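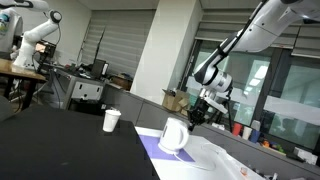

4. Waiting for the Water: Small Talk and the Shared Kettle

The earlier sections dealt with the lunch table and the parking lot. In this one we turn to the few minutes in a working day when a person stands beside a kettle with very little to do, and to the conversations that tend to grow up in those minutes. The material comes from the Dustdale and Villanueva workplaces, with a shorter look at Zuvunden near the end. 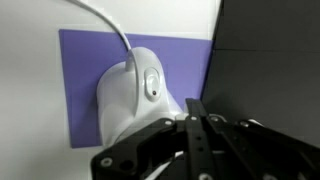
Angelica Cabanatuan
Ekirach Center for the Study of Work and Company
Posted 2019-06-11

4.1 Why the kettle

When I began this project I had no plan to write about hot drinks at all. My questions were about how people who share a building but not a job get to know one another, and I had supposed (as most of the writing on the subject supposes) that this happened over meals. The people who took part were kind enough to keep diaries for us, a few lines every time they had a chat at work that wasn't strictly about work, and we ended up with 2082 entries to read. I read them at my kitchen table over one very long winter, with a pencil, and by the end of January I had written the word "kettle" in the margin so often that I had started to shorten it to a K.

Meals, it must be said, did well too. People who ate together wrote longer entries, and they remembered more of what had been said. But they ate with the same people nearly every time. The kettle entries were short and a bit scrappy, often no more than "talked to the woman from accounts about her roof," and yet they were full of people whose names the writer didn't know. One man in Dustdale wrote for weeks about somebody he called Green Scarf before he found out that she sat directly above him, one floor up, and had done so for years.

I should explain how the diaries were gathered, for readers who have skipped ahead. We had 60 diary keepers in all, spread over 13 workplaces: a seed merchant, two print shops, a dental lab, several offices, and so on down to a bus depot with a break room hardly bigger than a closet. Nobody was asked to write about drinks. The instructions said only to note who, where, and what was said, and to leave out anything that felt private. I am grateful that so many people put in the small stuff anyway, the weather and the sore knees and the long dispute over whose turn it was to buy milk.

4.2 A wait with a reason

What seems to matter most is that the wait has a plain reason. A person standing still in a hallway has some explaining to do, at least in his own mind, and will usually take out a phone. A person standing by a kettle is simply waiting for water, and anyone can see that. Several of our diary keepers said something of the kind in the interviews. "You're allowed to be there," one of the Villanueva bookkeepers told me, and then she laughed and said that it was also the only time in the day when she looked out of the window.

The wait also comes with an end built in, and I have come to think this is a great help to shy people. Either party can pour and leave without any rudeness. Long talks are possible, and we have some lovely ones in the diaries (there is one about a lost tortoise that goes on for a page and a half), but they are always a choice. I was a shy young clerk once myself, and I can remember the comfort of knowing that the click would come and let me go back to my desk if I had run out of things to say about the rain.

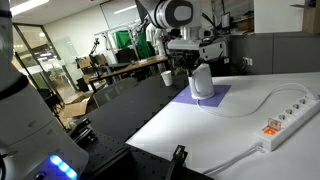
Machines that fill a cup at the press of a button did less well in this respect. Two of the offices had them, and very nice ones, chosen with care by people who wanted the staff to be happy. The diaries from those offices mention the coffee quite often and mention other people at the machine rather seldom. There was a line at busy times, of course, but a line faces forward. You look at the back of the person ahead of you and hope he isn't going to order something with foam. At a kettle, people who were waiting for the same water seemed to drift into a loose half circle, and I drew a good many of these half circles in my notebook before I felt sure enough to say so in print.

I don't wish to push this too far. The two offices were larger than most of the others, and it may be that people in a larger office talk less to strangers whatever they are drinking. The dental lab, which was tiny, had no kitchen of any kind and was one of the chattiest places I have ever spent a week in. They talked across the benches from morning to evening, mainly about dogs.

4.3 Where it stands

The furniture turned out to deserve more of our attention than we had given it. In the older workplaces the kettle lived in a proper kitchen, with a sink and a door that shut. Elsewhere it stood wherever there was a free bit of table and some power within reach, on a mat or a tray, with its cord trailing off to a strip, and the water had to be carried in from down the hall. We had expected the proper kitchens to do better, and for comfort they certainly did. For conversation they were a mixed lot. A door that shuts makes a kitchen feel like a place where you might be interrupting, and a few diary keepers admitted to peeking through the glass and walking on if they saw two people deep in talk.

A kettle out on a table (Figure 3) has the opposite trouble. Everyone can join in, and everyone nearby can hear. At the seed merchant's the table was next to the desk of a man who handled the complaints, and he told me, very mildly, that he now knew more about his coworkers' in-laws than about his own. He had asked for the table to be moved. When it was, to a spot beside the back stairs, the diary entries thinned out for a while and then came back, with a somewhat different set of people in them. The warehouse staff used those stairs and had never had cause to walk past the old place.

Figure 3. Electric kettle on a table, with its cord running to a power strip.
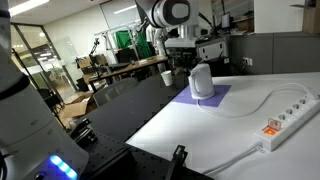

We saw much the same thing at one of the print shops, though there the move was an accident. A leak in the ceiling sent everything from the kitchen into the front room, mugs and biscuit tin and all, and it stayed there well after the ceiling was mended. The owner grumbled about how it looked to customers. His two apprentices, on the other hand, wrote that it was the first time they had talked to him about anything but paper.

4.4 Who fills it

I had hoped to say something firm about fairness, and I'm afraid I can't. Every workplace had its feelings about who filled the kettle, who left it with barely a cupful in the bottom, and who wiped up. In the interviews people were far more willing to discuss this than their pay. The newest employee did more of the filling in most places, and some of the newcomers were perfectly glad of it, for it gave them a way in. "I learned everybody's name by learning their mugs," said a young woman at the bus depot. Others felt it as one more chore, and two of them stopped going to the kitchen at all and brought a flask from home. Their diaries are the thinnest we have.

4.5 A short look at Zuvunden

We visited Zuvunden for 21 days, which was long enough to make friends and too short to keep diaries. The custom there is to make one large pot for the whole floor, carried around by whoever happens to be up, so that hardly anyone waits by the water. I had thought this might spoil my argument. The talk was plentiful, though it took place at the desks, a minute here and a minute there as the pot went by, and the carrier was the one who heard all the news. We would like to go back with diaries and a proper stretch of time. The questions we would take with us are set out in Section 6, along with the changes we would make to the diary form, which had far too little room for the tortoise.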